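Setting up the sink cell in simulation: getting the gripper to the bottle without hitting the walls

If you already have the Rewi kitchen loaded and the arm moves when you ask it to, you're past the boring part. Now comes the sink, my favorite cell in the whole set! A deep basin punishes every sloppy offset you left in the config, and you learn a lot in one afternoon.

Start with the tool frame. Open the arm settings in Fulora and check that the tool point sits between the fingertips, and not back at the wrist flange where the import likes to put it. Close the fingers, zoom in, and nudge the point until it lands where they meet. Save, then reload the cell. The value on screen doesn't always reach the planner until you do.

Next, collision shapes. The stock basin comes in as one solid block, so the planner thinks the inside of the sink is full and refuses every target in there. Swap it for five separate plates (four walls and a floor) and set the padding to 6 mm. I tried 10 first and lost too much room near the right wall, where the gripper housing needs to swing.

Put the bottle toward the back of the basin and bring the gripper in from the right, above the floor. Stop there and look at it from the front camera before you plan any further.
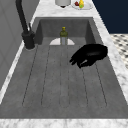

Lindsay Goodwin wrote in to say that her approach kept failing on the wall check even with the plates in place, and that the culprit was the faucet: she had left it out of the collision list, added it back as a single box, and the box reached halfway over the sink. Two cylinders, one for the base and one for the neck, fixed it for her.

Great catch, and I've changed my own cell to match.

With that done, slow the approach to 30 percent and run it 38 times with small random shifts in the bottle position. Watch the joint readout on the last stretch – if the wrist flips, tighten its limits and start the batch again. Keep the log from each batch, too. You'll want it when you move on to the Ullomen gripper, whose fingers are longer.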